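2005/2/13 实验记录 减速器回差复测

接着做 Cotis 关节模组的回差。上次数据散得厉害，同一位置正反向差值对不上，怀疑是夹具端面没压平。今天先把法兰拆下来重新研了一遍，螺钉按对角顺序分两次上紧，再装编码器。

条件：输出端锁死，输入端加载，力矩从零升到额定的 30%，再反向，回到零为一个循环。每个位置跑两个循环，第一个不记。驱动器用 Fomero 的，电流环参数沿用 December 那一组，没有动。采样先设 300 Hz，后来发现串口偶尔丢包，没查出原因，先不改，丢掉的点按空值处理，不插值。

滞回曲线形状比上次正常，零点附近的平台段两侧基本对称。274 号位置仍然偏大，重复装夹后还在，不像是夹具的问题。倾向于认为是柔轮齿面局部磨损，要拆开才知道。
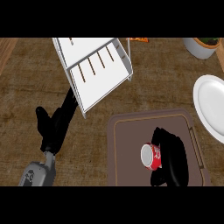

机器人双手与桌面物品

温度的影响还没分开。冷机直接测和空跑之后再测，曲线斜率不一样，刚度拟合值跟着变。油脂黏度肯定有份，占多少不清楚。下次先空跑，等外壳温度稳定以后再开始加载，热电偶贴在输出轴承座旁边，别再贴电机端盖，那里读数被绕组带着走。

拟合程序改了一处：原来把整条加载段当直线拟合，低力矩区的非线性全被摊进去了，刚度偏低。现在分 2 段，拐点手工给。拐点自动找也试过，噪声大的时候会跳，暂时不用。旧数据要用新程序重算一遍，原始文件不要覆盖，结果另存。

Hyun 那边要的是整臂末端误差，不是单关节的数。单关节回差直接乘臂长往外推，姿态一变就不成立，几个关节的间隙方向也未必同号。给他们的表里只写单关节实测值和测试条件，末端误差等整臂装好用千分表打。

另外，输入端联轴器的弹性没有扣除。之前默认它比减速器硬得多，可以忽略，但没有实测过。找一根实心轴替掉减速器，按同样的循环跑一遍，得到的就是夹具加联轴器的柔度，从总变形里减掉。

待办：
拆 274 号位置对应的那台，看齿面，拍照留底
实心轴标定
串口丢包，先换线，再换口
旧数据重算
力矩传感器零漂，加载前后各记一次，今天只记了加载前

编码器转接板上的插头松，碰一下读数就跳，已用扎带固定，动夹具的时候注意。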